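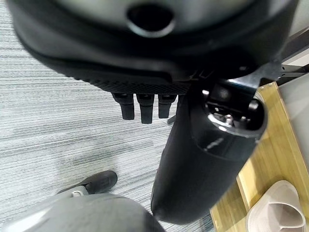

Wrist camera view with a dark shoe on the striped carpet and a slipper on the wooden panel.

Kimmont Wrist View
Perception and grasp planning software for hands that work close to the floor

Most of what a home robot gets asked to pick up is lying on the floor, and most of the time the camera that could see it best is the one at the wrist. The trouble is that a wrist camera also sees a great deal of the robot! Fingers, joint housings and bits of bracket sit right up against the lens, big and blurry, and an ordinary detector will happily try to grasp them. We wrote Kimmont for people who have run into this and would like to get on with their day.

Kimmont learns the shape of your own hardware as it appears from the wrist, and keeps that mask up to date as the fingers open, close and turn. What is left over (carpet, wood, a shoe, the toe of a slipper poking in at a corner) goes on to the planner. You can look at the mask at any time in the viewer, paint over a spot it got wrong, and save it back to the hand profile.

What you get
Self-view masking, tied to live joint positions
Partial object outlines, with a confidence value for each edge
Floor and surface splitting, for places where carpet meets wood
Grasp planner with approach limits you set per surface
Evik viewer for playback, labeling and side-by-side runs

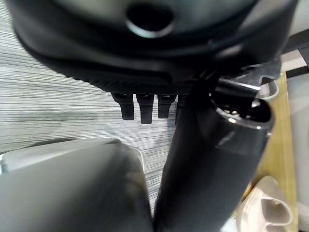
Striped carpet behind the fingers, with a beige object low on the right.

Striped and streaky floors deserve a word of their own, as we get more mail about them than about anything else. Fine parallel lines can fool a depth estimate into seeing little ridges. The January release added a stripe filter, which you will find under Surfaces in the Evik viewer, and we suggest switching it on before you start tuning anything else. Leave it off for plain floors, where it only costs you time.

Setting up
A new hand profile takes around 14 minutes. Move the hand slowly through its full range over a clear patch of floor, let the software build its mask, then check the result at 3 wrist angles. Profiles made with the Xie driver pack load as they are.

License and support
Single-robot license: $1195
Lab license, unlimited robots at one site: $2000
Both include updates, the Evik viewer and email help from the people at Drenano who write the code.

Page updated 2026-03-20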